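Prakine Large Mug, White

Home > Kitchen > Mugs and Cups > Prakine

Item no. 553
Sold singly or in a box of 11
In stock at our Beaulieu warehouse

The Prakine is our everyday large mug, made for coffee, tea, soup and anything else you'd rather not refill twice. It is glazed white inside and out, with a rounded rim and a body that narrows to a flat base. We've carried the shape since the Undent range was dropped, and it has become the mug most cafés and staff kitchens reorder from us.

The glaze is a full gloss. Coffee and tea colour rinses off if the mug is washed the same day. For older stains, use a paste of baking soda and water on a soft cloth. Scouring pads and steel wool will dull the surface and should be kept away from it.

Details
Colour: White
Finish: Gloss, inside and out
Weight: Heavier than the Watico cup of the same height
Dishwasher: Yes, top or bottom rack
Microwave: Yes
Oven: No
Stacking: No, store side by side or on hooks

Using it
Warm the mug with hot tap water before pouring if you like your coffee to stay hot. The wide mouth makes it easy to get a hand and a dishcloth to the bottom, and a whisk fits for hot chocolate. It will sit under most home espresso machines with the drip tray removed. Check your clearance first if you have a built-in model.

About the glaze
Each mug is glazed and fired in small batches. Pinpoint specks can show in the white, usually one or two to a mug, and they are sealed under the glaze. We don't treat these as faults. Chips, cracks, rough rims and bare patches are faults, and we'll replace any mug that arrives with one.
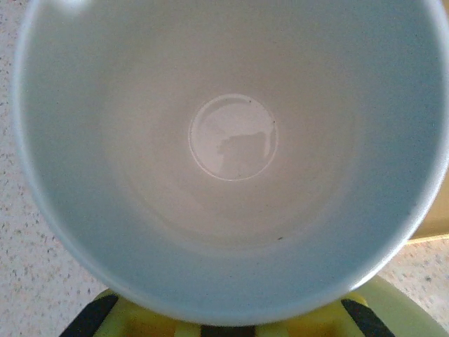

Boxes are packed with card dividers. Open yours within 20 days of delivery and let us know about any breakage in that time, with your order number and a note of how many mugs are affected. Change-of-mind returns are accepted unused and in the original packaging, with return freight at the buyer's cost.

Orders over $73 ship free. Smaller orders are charged at the flat parcel rate shown at checkout. The next delivery from the pottery is due in March.

See also: Watico cup, Prakine saucer, Prakine soup bowl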